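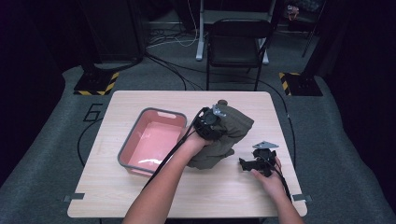

Figure 6. Olive-green garment on the table, with the empty basin to its left.

Section 4. Folding jackets and other outer garments

Use this section for jackets, overshirts and heavier tops. For T-shirts and towels, see Section 3. The steps apply to the Odcombe folding table and to any other flat table large enough to take the garment with its sleeves spread.

Before you start

Clear the table top and wipe it down. Put the basin on the left half, with enough free surface beside it for the garment. Left-handed users may prefer to swap the sides, in which case read left for right throughout.

Check all pockets. Coins and keys leave a ridge in the fold and can mark the table.

4.1 Laying out

1. Take one garment and place it near the middle of the table. It does not matter how it lands.
2. Find the collar. On a bunched garment, lift the highest fold and let the rest drop until the collar or hood shows.
3. Turn the garment so that the collar points away from you.
4. Close the zip or every second button.
5. Turn the garment face down and pull the hem towards you until the back lies flat.
6. Smooth from the centre outwards with the flat of the hand.

Note: If a sleeve is inside out, correct it now. It is much harder to do after step 8.

4.2 Folding

7. Fold the right sleeve straight across the back. Lay the cuff level with the opposite side seam.
8. Fold the left sleeve over it in the same way.
9. Bring both sides in by a hand's width. On small sizes, leave this step out.
10. Fold the hem up to the shoulders. Thick garments may need a second fold – press lightly between the two.
11. Turn the garment over and check that the collar sits flat.

Caution: Do not press down on zip pulls or metal studs. They will dent a wooden surface and may tear a light lining.

4.3 Placing in the basin

12. Slide both hands under the folded garment and lower it into the basin with the fold facing the handle slot.
13. Stack further garments with the folds facing the same way. Stop when the pile reaches the rim.

Caution: Do not carry a full basin by one handle slot only. Hold it from underneath, or use both ends if your basin has a slot at each.

4.4 If the fold does not hold

The garment springs open: it is probably padded. Roll it from the hem instead and place it seam side down.

The pile leans: alternate thick and thin garments, or start a second basin.

Creases across the back: the garment was not smoothed fully at step 6. Open it out and begin again from there.

Replacement basins are listed in the Peris parts sheet under item 59. Corrections to this section should be sent to Nadiia Melnychuk.

Section last revised October 28, 2022.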